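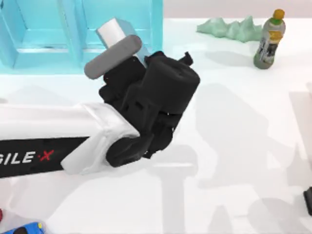
CHECKLISTS / SIM STATION / SHELF TASK

Pre-run check, station 2, Friday session
Team Plirkex. Scene file: Lorner shelf v22
Filled in at the keyboard, sorry for typos

1. Scene loads without errors
OK. Slow first time, fine after restart.

2. Arm model matches the real one at the club
OK. White links, black band with the lettering on it. Collar by the wrist looks right too.

3. Gripper holds the bar
OK at time of check. Gray bar in the jaws, left end hanging out past them. Want it gripped nearer the middle before judging. Not a fail.

4. Lower pad clear of table
WATCH. Very low. Just above the tabletop on my screen, dark patch right under it. Collision warning is set at 2 mm, please leave it there, someone turned it off last week and we lost a whole evening.

5. Clearance between bar and white block
Not signed. Bar overlaps the block from this view, can't tell the gap. Check from the side view before anyone hits run. Block also looks tilted. Reset it if it doesn't settle.

6. Shelf position
OK. Sits on the table, not floating like in the old file. See-through blue makes the ledges hard to pick out, darker edges help a bit. Would still like a solid color for practise runs.

7. Loose objects on table
Green crumpled thing and the bottle both far side, right of the shelf. Bottle is leaning. Is that the spawn angle or is it going over? Somebody step the sim 200 frames and write down what it does.
Blue toy car near corner, leave it, it's in the task list. Something small and red just behind it, and a bit of something black on the right side. Zoom out and match both to the object list. Didn't get to it.

8. Lighting and shadows
OK for driving. Big gray shadow over the right half of the table, from the hardware overhead. The Cleltusik color finder might read it as an object, it did in November. Run the finder once with shadows on and once off, save both.

9. Stop key
Tested twice. Works. Space bar, NOT escape, escape closes the window and you lose the log.

10. Speed limit
Was at full. Put back to the beginner setting. Leave until item 5 is signed.

11. Logging
On. Run number 816. Folder name is spelled wrong (Ertruk, should be Ertürk), don't rename mid session, the script looks for the wrong one.

12. Real arm powered down while sim is in use
Yes. Key in the drawer.

Comments
- Items 4 and 5 first, then the rest.
- If you change the scene save it as a new version. Do not overwrite 22.
- Grip force is still the default number. Needs a proper value before we trust any of this on the real arm.
- Competition sheet asks for a side view screenshot with every run. We have none so far.
- Whoever has the laptop charger bring it back

Status: HOLD. Side view check still to do, then re-sign 3, 4, 5.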